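Sonness Marina: slip renewals, shore power and haul-out scheduling

December 2025

Renewal packets for annual slip holders have been mailed. Signed agreements and proof of liability coverage are due at the office by the end of February. A slip without a complete file on that date goes to the waiting list.

The shore power pedestals on Judska Dock have been replaced from the ramp to the fuel berth. Each new unit has ground fault monitoring at the breaker. Boats with leakage current above the trip setting will lose power at the pedestal, and resetting the breaker will not clear the fault.
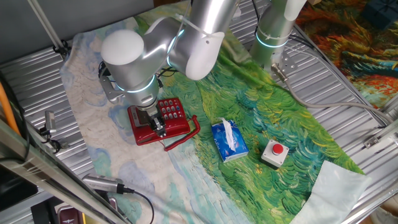

After-hours faults on Judska Dock should be reported by voice call to extension 307. Text messages to the office line are not read overnight. Any telephone will do, including an old corded set with a keypad like the red one shown, as long as the caller gives the slip number and the pedestal number. The pedestal number is stamped on the door, below the meter window.

Selvaraj Saha will test boats for leakage at the dock on request. The test takes one reading with all loads on and a second with the inverter isolated. Owners need to be aboard to switch equipment.

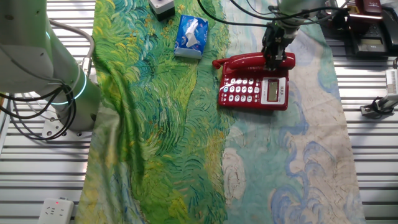 Boats that fail may stay in the slip, unplugged, until a repair invoice is on file. Extension cords run from a neighboring pedestal are not allowed.

Winter haul-out is handled by the Nartey lift. Current status:

1. Bottom wash is included with each haul. Blocking and stands are billed separately.

2. Draft over 6 feet requires a high-water slot. Call the yard for the tide window.

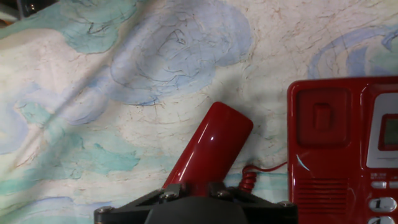 3. Masts must be unstepped before the boat enters the lift well if the backstay fouls the rear crossbeam.

4. Shrink-wrap must have vents fore and aft. Wrap without vents will be cut.

The launch list opens in February. Position is set by the date of the deposit, and boats blocked behind a later launch will be moved at yard expense.

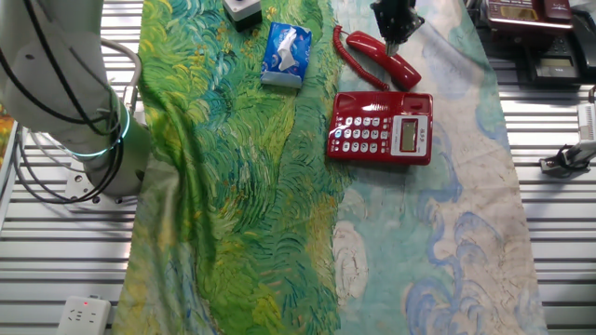

Szabolcs Bakos asks whether the leakage test can be done on the hard before launch, as his boat is already blocked at the north fence. It can, from the yard pedestal, but the reading has to be repeated afloat. Bonding faults through the shaft do not show up with the hull out of the water.

6 comments
Shared 277 times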